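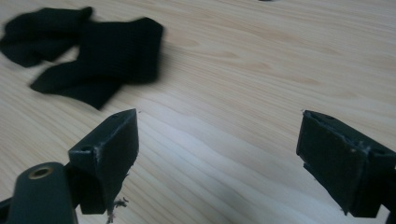 Ondrejka Field Service Department / News

FOR RELEASE 11/14/18

Ondrejka Publishes Its Gripper Care Routine, Lint and All

TUDOVDALE - The field service department at Ondrejka has released its shop routine for looking after the Lorkirska hand-held gripper, a tool that spends its working life picking up socks and a fair part of its downtime being cleaned of them.

The routine covers the two jaws, their pads, the pivots and the screws, and it is free to anyone who runs a Lorkirska or something built along the same lines. It was written by Michalis Psarras, who heads the department and has strong feelings about thread.

"People send us a gripper and say the software has gone strange," said Psarras. "I ask when they last looked under the left jaw. There is a silence. Then they ask which one is the left jaw."

The fibers hanging under the jaw block are the usual place to start. Gray strands like those collect low on the block, where they are easy to miss from above and very easy to see once somebody important is standing next to you. The instructions call for tweezers and a good light. Pulling strands by hand is discouraged, as is the popular method of blowing on them and hoping.

From there the routine moves to the gripping pads. The face of each pad is brushed along its length with a dry nylon brush, then checked at the narrow tip, where a lifted corner will catch on knitwear. A pad that has started to lift gets replaced. It does not get glue. The department has seen the glue, in several colors, and would like to stop seeing it.

Nicks and light scuffs on the edges are left alone. Matte dark plastic shows every mark it picks up, and owners tend to call about the marks first. Psarras asks them to run a fingertip over the edge instead. If it feels smooth, it can wait. If it snags, a few strokes of fine sandpaper will do, followed by a wipe, followed by putting the sandpaper back where it came from.

The gold-colored bushing in the finger arm has a page to itself. It should be wiped clean and checked for side play with the tool switched off and the jaws open. Oil is not allowed anywhere near it. Oil finds its way to the pads, and from the pads to the laundry, and from there to the complaints inbox, which is also run by the field service department.

Screws are to be checked by hand with a short driver. Overtightening cracks the jaw block, and a cracked block means a new block and a fresh alignment. To check alignment, the jaws are opened wide over a bare patch of table, then closed slowly with nothing between them. The pads should meet along their whole length. If they meet at the tips first, the finger mounts need to be reset before the tool goes back to work.

The last step is a trial grasp, and the department recommends black socks. They show lint from the pads right away, which light gray socks are too polite to do. A ribbed cuff is also a good test of a clean pad, and any fuzz left behind on the knit means going back to the brush.

The routine was drawn up after the Desex contract, under which Ondrejka keeps a set of grippers in working order for a laundry-sorting project. Earlier instructions ran to six pages, two of which were about the carrying case. The new version drops the carrying case entirely. It closes. That was felt to be enough.

Printed copies are available from the service counter in Tudovdale, and owners can book a bench check there by phone or in person. An update covering pad replacement is planned for January. Grippers brought in for service should arrive with the battery out and, where possible, without the sock.

Press contact: Michalis Psarras, Field Service Department, Ondrejka, Tudovdale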